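Tuesday, September 26, 2023
Workshop notebook, Trunville bench

OK, milk paint again! I finally mixed the second batch of the Lyimo brown and I think I'm getting closer to what I want for the Wastton cupboard doors. Last time I went one to one by volume with water and it came out like gravy, lumps and all. Today I weighed everything: 50 grams of powder to 142 grams of water, warm from the tap, stirred for a couple of minutes and then left alone while I swept up. Big improvement (and the floor needed it).

Strained it through an old stocking into the yogurt tub. Hardly anything left behind in the stocking, so the rest time matters more than the stirring, I'm pretty sure. Brushed it on three poplar offcuts: one bare, one with the bonding additive, one over the old shellac. The bare one drank it right up. The shellac one is already crawling at one corner, so if anybody was hoping we could skip the sanding on those doors, sorry!

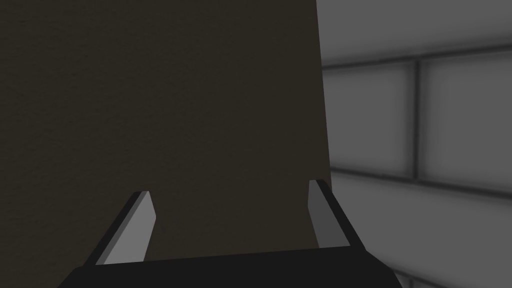

Color is the part I keep going back and forth on. The Stetell sample card calls theirs "walnut" but it has way too much red in it for me, and under the shop tubes it goes almost purple. What I'm after is a deep, muddy brown, dead matte, with that fine speckle all over like the big flat surface in the picture, next to the gray tile. Flat color with no speckle looks like plastic on a door that size. I tried holding back a spoonful of dry powder and stirring it in right before the second coat, and it does give you a bit of grain, but it's also gritty under your hand. Maybe sift it first? Or add a pinch of the black?

Second coat went on the bare piece after 30 minutes. Probably too soon, it dragged near the end grain. Will give the next one until after lunch.

To do: sand the shellac piece and try again, order more powder (the bag is nearly done and the doors have to be finished in November), and please don't use the yogurt tub on the windowsill, that's the oil. Leftover paint is in the fridge with a lid on, toss it by tomorrow night, it stinks once it turns.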